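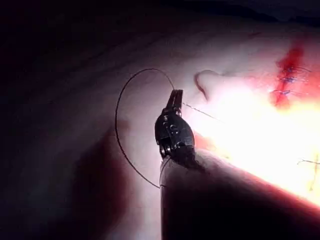 Re: [suture-practice] thread keeps curling up on me
June 2, 2019

On June 2, Turer list member wrote:
> Ordered the black thread, the Trendska, spool of 740. Every time I
> pull through I get a big open loop off to one side and then the
> tail goes wherever it likes. Is it the thread or me? Also is the
> Nirkska pad worth it, mine is torn up along the old cuts.

Bit of both prob. Thin black stuff has memory from the spool. Cut it shorter, run it between your fingers a few times before you start. Helps a lot.

Big loop is fine btw. Leave it open, lay it flat on the pad, then wrap. Trouble starts when you pull it small too early. Grip near the end of the tail, jaws fully closed, dont let go till the first throw is down.

Pad: yes, I like the Nirkska. Soft, takes a lot of stitches before the cuts go ragged. Paid 40 for mine. Turn your old one around and use the clean side meanwhile.

And move your lamp! Strong light on a pale pad and you lose the thread completly in the glare. Lower and off to the side works for me.

Next group order goes in July, reply here if you want in.

Lu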